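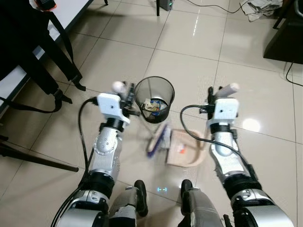
Sharing the floors with a robot

6 January 2019 | By the Prillstead workshop desk

Our Mudport office put a robot on floor cleanup in April. The cleaning staff kept their hours, but the work changed — less sweeping, more setting up.

- Stand the wastebasket out on open tile, with the brush and dustpan right beside it.
- Pick up cloths and loose cables first. Allow 15 minutes for a room with desks.
- Push chairs in.
- Mesh baskets show how full they are. Empty them at the end of the shift.
- Corners and table legs are still done by hand. Write those down as your own time.

Questions: Prillstead office, ext. 1188
© Prillstead | Back to top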